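Flukside Gallery: The Workroom, Unit 2

Room record, updated 24 March 2019. Text by Gwawr Lloyd, lighting notes by Efa Craddock.
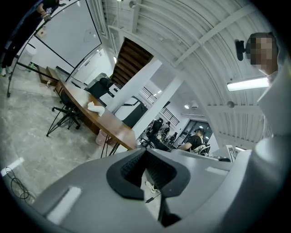 Unit 2 is the workroom on the yard side of the Flukside building. It was put up in 2000 as a storage bay and converted to a general workroom later, with the roof left as it was. Most questions we get about the unit concern the ceiling, the lights and what may be fixed to what, so the notes on this page are grouped that way. Bookings and keys are on the Jenero page.

Roof
Arched, white corrugated metal, ribs exposed on the room side. There is no suspended ceiling and none is planned. The arch gives good height in the middle of the room and less at the sides, so tall items should be assembled toward the middle and lowered before being moved to a wall.

The panels carry their own weight and nothing else. Do not screw, clip, tape or glue anything to them. A previous tenant used adhesive hooks and the paint came away with them. The patches were repainted in a white that is close but does not match, and they show when the lights are on.

Beams
Steel, painted white. Light cable may be tied to the beams with fabric straps. Plastic ties are permitted for one-day use and must be cut off afterward. No clamps with bare metal jaws. Anything heavier than cable needs a written request to Gwawr, with the weight and the fixing method stated. Banners count as heavier than cable.

Dust settles on the upper faces and comes down when the yard door is slammed. The beams are wiped in January. If you are doing work that has to stay clean, cover it overnight.

Lighting
The room has two kinds of fitting: fluorescent tubes hung under the roof and round ceiling lamps. They are on separate switches, both beside the yard door. The upper switch is the tubes, the lower switch is the round lamps. The labels were swapped until last winter and some printed copies of the room sheet still have them the wrong way around.

Efa measured light levels at bench height with both circuits on. The middle of the room is even. The side walls read lower, and the corner nearest the yard door reads lowest of all. For drawing, small assembly or reading a scale, work in the middle or bring a desk lamp. Extension leads are in the corridor closet, not in the room.

Replacement tubes are run for 100 hours before any reading is taken, which explains the gap between the two sets of figures on the lighting sheet. The Nanura meter used for both sets stays in the office and can be borrowed for the day.

Glare
The white finish on the roof reflects well and makes the room brighter than its fittings would suggest. It also puts highlights on any smooth surface below. Matte paper or a gray cloth under small parts takes care of most of this. Turning off the tubes and leaving the round lamps on takes care of the rest, with some loss of level.

Whiteboard
Large, thin black frame. Dry-erase markers only. The board picks up reflections from the lights, so anyone presenting should write a few words first and read them from the far side of the room before settling on a layout. Dark blue and black hold up best. Yellow and light green cannot be read from any distance.

Wipe with the dry cloth after each session. Use the spray once a week at most. The surface was cleaned with a solvent at some point and now holds faint marks in one area - writing over them and wiping straight away lifts them for a while.

The board should not be leaned on, and stands or poles set up near it need their feet turned away from the walking route along that wall.

Storage
Low wooden cabinet, light-colored front, on the wall side. It holds shared items: tape, cloths, markers, cutting mats, the first aid box. The cabinet top is for setting things down during a session and should be clear when you leave. It is not rated for sitting or standing on. The hinges were replaced with a set from Hoàng and the doors now close without being lifted.

Personal items can stay in the cabinet for one night if they carry a name. After that they go to the lost property shelf in the office.

Trash
The white can takes general waste. Offcuts of metal, batteries and anything sharp go in the marked bins in the corridor. Liners are under the sink in the kitchen. If the can is more than half full at the end of a session, take the bag out to the yard and put in a new liner.

Floor
Sweep before leaving. Mop only with plain water and a well-wrung mop. The usable floor area is 53 square meters, measured wall to wall with the cabinet in place. The figure on the old lease plan is larger because it was taken before the side wall was lined, and it should not be used for layouts.

Closed, flat-soled shoes are required. Cables that cross a walking route must be taped down along their full length with the cloth tape from the cabinet, not at the ends only.

Sound
The arched roof throws sound back toward the middle of the room. Two conversations at normal volume can interfere with each other even when the groups are well apart. Groups sharing the unit have found it works better to stand along the same wall than on opposite sides. Rain on the roof is loud. Recorded speech should be scheduled with a second date in reserve.

Open items
Repaint the mismatched patches on the roof panels - waiting on a quote.
Relabel the light switches on the printed room sheet. Efa has the corrected file.
Second dry-erase cloth for the board.
Door closer on the yard door, to stop the slamming.

Corrections to Gwawr at the Flukside office. Please give the section heading and, for lighting, say which circuits were on.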